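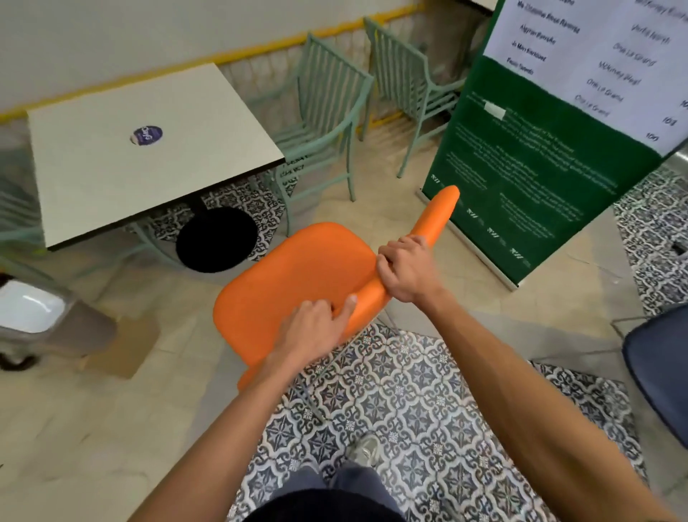 Orange shell chair, gray metal legs.

Gorotby Stacking Chair — Used, Sold in Lots

Condition: used, good to fair
Shell: plastic, orange
Legs: metal, gray
Seat height: 18 in.
Width at widest point: 19 in.
Lot price: $725
Pickup: Matbridge warehouse, rear dock

Back in stock as of February 3, 2018. Came out of a language school that closed its upstairs rooms. Same model we had in September, those went fast so call before you drive over.

What you get
Chairs wiped down, bolts tightened, feet checked. Missing feet replaced with the black ones, not the original gray — we can't get the gray anymore. If you need them all matching tell us and we'll pull black for the whole lot, no charge, takes a day or so.

Expect scuffs on the back of the shell where they've been stacked. Some pen. Pen mostly comes off with rubbing alcohol, test a spot underneath first. Do not use acetone!! It will eat the finish and we won't take it back.

Color
Orange only right now. Shades vary a little, older ones have faded from sitting by windows. Blue and the off-white might come in later in the spring, no promises. Ask Leonie to put you on the list.

Stacking
Stack them on a flat floor, all facing the same way. Goes fine on the Hamann dolly. The Gratik dolly is too narrow, the legs hang off the side and it tips on door sills. We carry the Hamann, used, see Carts and Dollies.

Outdoor use
Covered patio ok. Not for leaving out all winter, the legs rust at the welds. If you get rust early, steel wool and a coat of clear enamel will hold it.

Parts
Feet, black, bag
Seat bolts with washers, bag
Ganging clips — these fit the newer legs only, check for the small hole near the front bend befor ordering

No spare shells. Please stop asking Dirk, he doesn't have any in his garage either.

Delivery
Local delivery on full lots, curbside. Stairs are extra, and we need to know ahead of time so we send 2 people. Freight quotes from Carola Stöcker in the office, have your zip code and tell her if you've got a loading dock. Split lots are pickup only.

Returns
Cracked shell or bent leg, we swap it, keep the tag on. Changed your mind — 25 percent restocking and you haul it back.

From buyers
"Bought a lot for our community room. Comfortable enough for a long meeting, easy to wipe. A few more scratches than I figured but fine for the price." Umesh Goel

"Feet came in a seperate bag, took me ten minutes to find it. Chairs are good." Elisa Melis

See also: folding tables, coat racks, Carts and Dollies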